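List archive: Paper, Card and Plastic Modelmakers
Home | Threads | Authors | Search | Join the list
Print this message | E-mail this message

Posted 07/02/2019 by the Cinton bench

Subject: Re: Dark bands on white parts – pen or brush?

Hello all,

What a good question to come back to after a fortnight away from the list! I'm quoting the bit I want to answer:

> I've got five of the white plastic bits from the Flodau swap box and
> would love to put a black stripe across the bar on each one. I tried
> a brush on the first and it ran under the rim and made a right mess.
> Does anyone use a pen instead? And do you sand first or leave the
> surface as it comes? Mine feel a bit soft at the edges and I don't
> want to lose what shape there is.

Pen, pen, pen! I fought with brushes for years and I'd never go back for a flat bar like that. I've been through 11 scrap pieces this winter trying different nibs, and the plain chisel tip from the stationer's beat everything else on the bench. You get a dense charcoal black in two passes if you let the first one dry properly (I go and make the tea). Go in too soon and the nib drags the first coat up and you get fluff, and then you're picking bits out with a pin for half the evening.

As for sanding, I leave matte white plastic alone. Ink grips it beautifully. The glossy stuff wants a light rub, but only along the bar, and stay well off the rim round the dome, where it's so easy to flatten the curve without noticing.
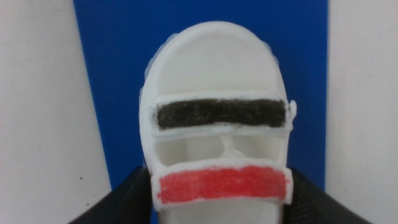
White piece with the dome at the top and the dark band on the bar under it.

I love this shape. It makes me think of a helmet or a mask, with that raised rim running round a shallow face, and then the open slot with the little post standing in it. The band sits inside a white border and the edge wanders a bit, but I've grown very fond of a slightly wobbly edge. It has a bit of texture in the black too, and at arm's length I think that looks richer than a dead flat stripe.

If you do want it crisper, this is how I'd go about it. Draw the two short ends first and round them off slightly, then join them up along the top, then the bottom, and fill the middle last. Keep the piece still and turn your wrist. Thin tape is fine on a dead straight bar, but press it down with a fingernail or the ink will creep along underneath. For a slip on to the white, a cotton bud with the tiniest dab of surgical spirit – squeeze it nearly dry first.

Leave the post in the slot white, whatever you do. I blacked one in last April and the whole gap vanished, it just looked like one big dark lump. Such a shame, it was a lovely clean piece.

Karagiannis used to do a pack of 3 chisel tips in different widths and I'm down to my last. If anybody sees them, shout! The Bridodis ones are all right but they go purple in a sunny window, so keep those for the backs.

Please post yours when they're done, even the one that went wrong. I'd really like to see all five in a row.

Happy inking,
Cinton bench

Previous message | Next message | Back to thread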